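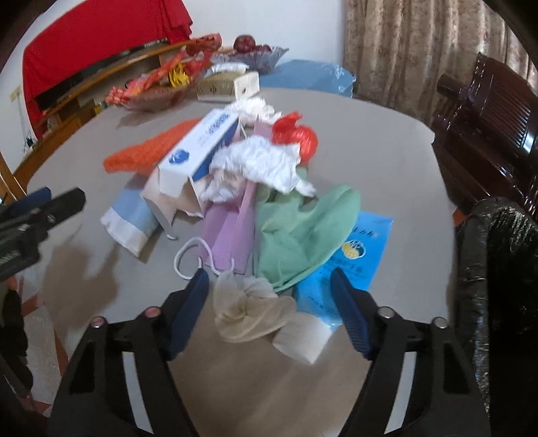 2 min read

Jan 8, 2021
By the Lanerwood staff

The bus from Olgate to Buckley used to run every 30 minutes until the last shift let out at the mill. Now it runs four times a day, and the people who ride it have learned to plan their lives by it.

The route is 20 miles long and follows the river most of the way. It stops at the clinic, the feed store and the high school, then climbs to Skamen, where the road narrows and the driver has to pull over for log trucks. A one-way fare is $2. Riders pay in cash, and the driver does not make change.

In April the county cut the evening run. Ridership had been falling for years, and the fuel bill had not. Workers at the Buckley nursing home, who finish after dark, now share rides or wait for family to pick them up. A few have moved closer to town. Others have quit.

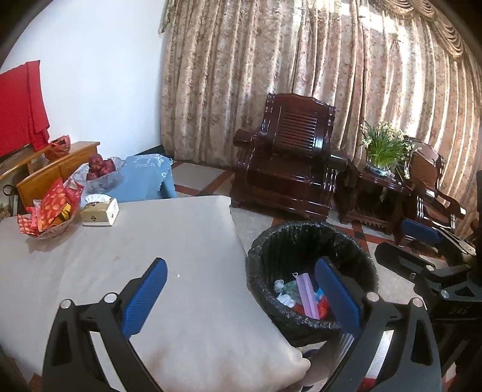

A cloth-covered table with a round trash bin beside it.

The route number, 53, has not changed since the line opened. Older riders still call it the mill bus. They know which seats get the heater and which windows stick.

The county will look at the schedule again this spring. Riders have asked for one late bus, even if it runs only on weeknights. A smaller vehicle would cost less to operate, but the county does not own one, and the money for a new one has not been set aside.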